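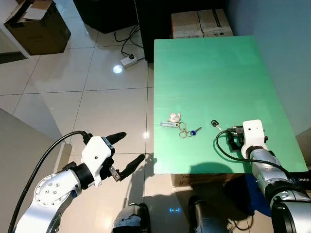 Posted by Margarida Veloso on Oct 30, 2023 in Renting > Locks and Keys

Landlord wants to charge me for a full lock change over one missing key

I rent a one-bedroom in Carroll and my lease ends in December. When I moved in I signed for 3 keys: two for the front door and one for the mailbox. I can't find the second front door key. The building is managed by Londell and they told me by email that a missing key means new locks on my unit and the street entrance, plus new copies for all 8 apartments. The lease only says "tenant will return all keys." It gives no dollar amount. Can they take this out of my deposit? I have offered to get a copy made at the hardware store.

Flistach

Depends on your state, but in most places a deduction has to be for a real and reasonable cost. Rekeying your own door is usually seen as reasonable. The street entrance is harder for them to justify, especially if they don't do the work. Write to them and ask for the locksmith's invoice, and keep the email where they listed the charges. Check the key itself before you pay for a copy. If it is stamped "do not duplicate," many stores will refuse, and the copy may not count as a return anyway.

Also look at your move-in checklist. If it lists fewer keys than they say, that settles a lot.

Runitz

Had the same thing, they wanted 1000 from me. I asked for a receipt and they dropped it to the price of one cylinder. Look in your coat pockets first, mine was in a winter jacket.

Margarida Veloso

Thanks both. The checklist does say 3, so no help there. The key isn't stamped. I'll ask for the invoice in writing.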